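Support > Hivley Label Printer > Set-up Guide > Section 4: Loading and First Print
Print this page | E-mail this page

4. Loading the roll and printing your first label

By now the printer should be out of its box, plugged in and showing a steady white light. If the light is blinking, go back to Section 3 and read the part you skipped.

You will need one roll of Hivley labels (the starter roll holds 55), a flat surface and whatever you mean to put labels on. Pantry stock is a forgiving place to begin. Heirlooms are not.

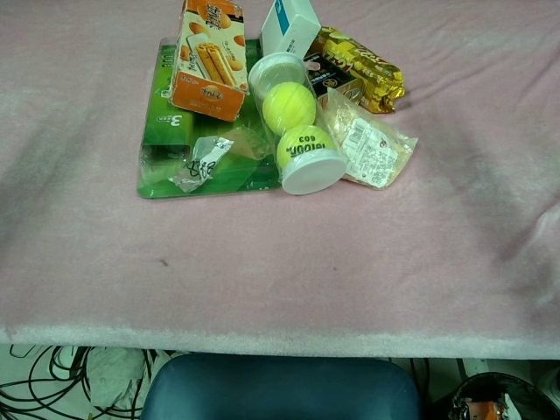 Fig. 4a. Packaged goods on a covered table.

4.1 Loading the roll

1. Press the grey tab on the side and lift the lid. It opens as far as it wants to. Forcing it further voids the warranty and also the lid.

2. Peel the sticker off the end of the roll. Dispose of it somewhere other than inside the printer, a suggestion we never thought we would have to print.

3. Drop the roll into the well with the labels feeding from underneath. If the printed arrows face you, well done.

4. Pull the paper forward until it passes the two guides, then close the lid. You should hear one click. Two clicks is fine. A crunch is not.

NOTE: The printer will feed one blank label as a greeting. You can't turn this off. We have asked.

CAUTION: The print head gets hot during long runs. Let it cool for two minutes before you open the lid, and keep your fingers off the silver bar in the meantime.

4.2 Choosing a label layout

The printer ships with four layouts: Name, Name and Date, Contents, and Plurnow. The last one was set up for a customer of that name and has proved oddly popular, so it stayed. To choose a layout, hold the round button until the screen changes, then tap through. Hold again to save. 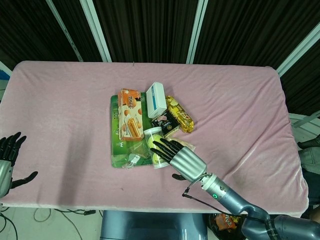
Dates print day first. If you prefer the month first, you'll find the switch under Settings > Region, next to the option for spelling "colour" with or without its u. The guide's authors have views on that second one and have left it switched on.

4.3 Printing and sticking

1. Type your text. Anything over two lines shrinks to fit, and a full recipe will come out at a size best enjoyed by ants.

2. Press Print once. The printer heard you.

3. Wipe the surface with a dry cloth, apply the label from one edge and smooth it across with your thumb.

NOTE: Labels stick poorly to frosted jars, waxed card and anything straight out of the freezer. They stick superbly to cats.

4.4 If nothing comes out

Check that the roll is the right way up - it usually isn't. If the screen shows E4, the lid is open, whatever you may believe about the lid. For any other code, write to Rukhsana Qureshi at the Walden service desk and include the serial number from the base of the unit.

Section last revised 18th January.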